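Holiday Cottage Listings: What Guests Look For
Term project report, Tourism and Hospitality, 12 December 2020

1. Aim
We wanted to know which details in a self-catering listing lead to a booking inquiry. The listings came from two agencies, Dudico and Hourani.
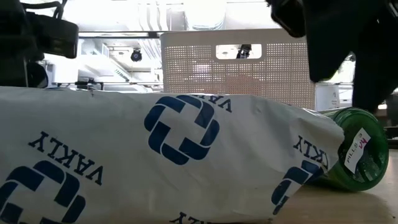

2. Method
We read 436 listings and sent a short survey to past guests in August. We got 57 replies. Each guest ranked bedrooms, kitchen, parking, heating and distance to shops.
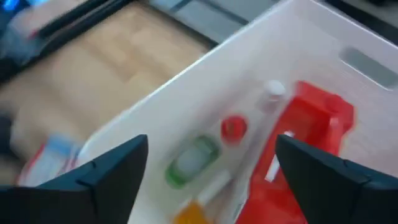
Parking came first for families — couples put heating ahead of it. Roughly 40 percent said they skip a listing with no floor plan.

3. Results
Listings that named the bed sizes drew more inquiries at both agencies. Long text about the view made little difference.
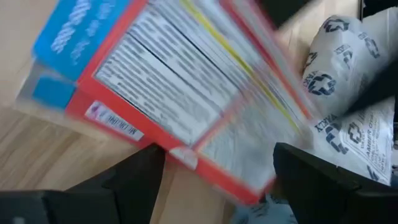 Figure 3. Carton with a red-orange border.

4. Limits
The Gresis area had few listings, so we left it out of the comparison.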